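第7章 面積は誰が決めるのか

7.1 はじめに巻尺を疑う

賃料は交渉で動き、築年数は毎年ひとつ増え、駅からの距離は歩く人の脚の長さに左右される。それに比べれば面積くらいは確かだろう、と多くの学生は考えてこの章にたどり着く。前章までの賃料計算でも、面積は最初から表に書き込まれていて、単価を掛ければ答えが出た。本章ではその書き込まれていた数字のほうを扱う。先に断っておくと、読み終えたあと物件広告を眺める楽しみは少し減る。

床は動かない。動くのは、床のどこからどこまでを数えるかという約束である。代表的なものが二つあり、壁の厚みの中心線で囲まれた範囲を測る方法を壁芯、壁の内側の表面で囲まれた範囲を測る方法を内法という。読みはそれぞれ「へきしん」(または「かべしん」)と「うちのり」。内法を「ないほう」と読んでも減点はしないが、実務の席では相手が一瞬黙る。

同じ部屋であれば、壁芯で測った面積は必ず内法より大きくなる。壁には厚みがあり、壁芯はその半分を部屋の側に取り込むからだ。したがって壁芯面積には、借り手が家具を置くことも寝転ぶこともできない、壁の内部という空間が含まれる。分譲マンションの広告に載る専有面積はふつう壁芯で、登記簿に載る区分建物の床面積は内法である。買い手は広告の数字に惹かれて契約し、登記簿の数字を見て電話をかけてくる。担当者はこの電話に備えて説明の文句を暗記しているが、暗記しているなら先に言えばよいのに、という疑問には本書は立ち入らない。 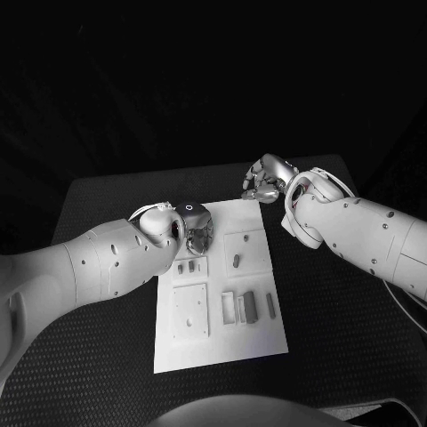
図7-1 黒い卓上に置かれた白い板と、左右から伸びる白いロボットアーム

7.2 タイドリーの一件

抽象論はこのくらいにして、章を通して使う事例を紹介する。プロスタム不動産が仲介した、タイドリー地区の事務所ビル三階の賃貸借である。借り手は印刷物の校正を請け負うクルニア社。募集図面には「200㎡」とあり、賃料は1㎡あたり月額3,000円、共益費は別だった。契約書の面積欄にも同じ数字が入り、双方が判を押した。

入居してしばらくたった12月、クルニア社は床のカーペットを自費で張り替えることにした。見積もりに来た内装業者は部屋を測り、184㎡と書いた紙を置いて帰った。業者にとってはカーペットを何枚切るかというだけの話である。クルニア社の総務課にとっては、毎月16㎡分の賃料をどこに払っているのかという話になった。

計算は易しい。契約上の月額賃料は600,000円。実測の面積に同じ単価を掛けると552,000円で、差は月48,000円、年に直すと576,000円になる。別の見方もできる。支払額をそのままにして実測面積で割れば、1㎡あたりおよそ3,261円を払っていることになり、募集図面の単価は急に愛想のないものに見えてくる。

総務課はプロスタム不動産に書面で問い合わせた。返答は丁寧な文面で二枚あり、要点は一行だった。募集面積は壁芯で算出し、かつ同じ階の給湯室と廊下の一部を含む、というのである。給湯室は隣の会社と共用で、冷蔵庫も隣の会社のものだった。

早合点をしてはいけない。事務所の賃貸では、共用部分の一部を賃貸面積に含める慣行が実際にある。含めること自体がただちに不当とされるわけではなく、契約書に算定の基準が書かれていれば、借り手はそれを承知で署名したものと扱われやすい。問題は、クルニア社の契約書には数字しか書かれていなかったことだ。単位はあった。基準がなかった。

7.3 「現況優先」という便利な四文字

図面の隅にはたいてい小さな字で、図面と現況が異なる場合は現況を優先する旨が記されている。略して現況優先。間取り図の扉が実物と逆に開くとき、この一文はよく働く。ところが面積の話になると、途端に頼りない。現況の面積は測り方によって複数あり、どの現況を優先するのかを四文字は教えてくれないからである。

売買の場合には、登記簿の面積を基準に代金を決める公簿売買と、実際に測った面積で精算する実測売買という区別がある。土地の取引ではおなじみの言葉で、第9章で改めて扱う。公簿売買では、後で測って差が出ても代金は増減させないと特約で定めるのが普通だ。測らないことを合意しておく、という知恵である。感心するかどうかは、広かった側と狭かった側のどちらに立つかで決まる。

賃貸にはこれほど整った呼び名がない。そこで契約書に「面積に差異が生じた場合も賃料は改定しない」という条項が入ることがある。入っていれば読む。入っていなければ、入っていないことに気づく。後者のほうがはるかに難しく、演習で点差がつくのもそこである。

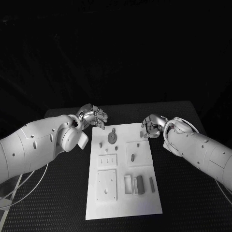
デラリ・アサモアに言わせれば、争いになる契約書は面積の数字が間違っているものよりも、数字の横に何も書いていないもののほうがずっと多いという。壁芯なら壁芯、内法なら内法と二文字添えるだけで済むのに、その二文字を惜しんで半年もめるのだから、インク代としては高すぎる、とのことである。

もっとも、二文字を添えれば万事解決というわけでもない。壁芯と書いてあっても、窓際の柱の出っ張りをどう扱うか、配管の通る竪穴を除くかどうかで、数字はまだ揺れる。サーポンビルの旧館のように、増築のたびに測り方が変わり、階ごとに基準の違う建物もある。一階から順に賃貸面積を足していくと建物全体の床面積を超えてしまい、管理会社はその合計表を長らく社外に出さなかった。

7.4 住宅の場合

住宅に目を移そう。壁芯で32㎡と表示された一人用の住戸を考える。部屋が小さいほど、床の広さに対して壁の長さの比率は大きくなる。壁の厚みが同じなら、面積の目減りは割合で見て小さな部屋ほど響く。広い住戸の買い手にとっては誤差で済むものが、この部屋ではベッドの向きを変えさせる。

バルコニーは専有面積に含まれない。屋根裏の物入れは、天井の高さなどの条件を満たすと床面積に算入されないことがある。「使えるのに数えない場所」と「数えるのに使えない場所」が一つの住戸に同居しているわけで、図面を読むときはこの二種類を別々の色で塗り分けるとよい。三色目は「何と書いてあるか分からない場所」に使う。納戸、サービスルーム、フリースペースといった語がここに入る。

さらに畳数という単位がある。広告では一畳を1.62㎡以上として換算する決まりだが、畳そのものには京間、江戸間、団地間と大きさの違う規格が並んでいる。祖父母の家の六畳と下宿の六畳が同じ広さに思えないのは、記憶の美化のせいばかりではない。

7.5 この章で使う資料と約束

次節から、クルニア社の契約書と募集図面の写しを使って実際に計算する。図面は巻末の付録Cにある。縮尺は記載のとおりだが、印刷の都合でわずかに縮んでいるため、定規を当てて面積を求めた答案は採点しない。過去にそうした学生が一人いて、内装業者より小さい数字を出した。

以下、本章では特に断らないかぎり、次の約束に従う。

「募集面積」は広告または募集図面に記された面積をいう。
「契約面積」は賃料計算の基礎として契約書に記された面積をいう。
「内法面積」は壁の内側の表面を基準に測った面積をいう。
単に「面積」と書いた場合は、筆者の不注意であるから、余白に「どの?」と書き込むこと。

準備問題
1 自分の住む部屋の面積を内法で測り、契約書の数字と比べよ。契約書が見つからない場合は、まず見つけよ。
2 クルニア社の契約書に一文だけ加えられるとしたら、どこに何と書くか。貸主が署名を拒まない文面を考えること。
3 給湯室を賃貸面積に含めることについて、貸主の側に立って弁護せよ。冷蔵庫には触れなくてよい。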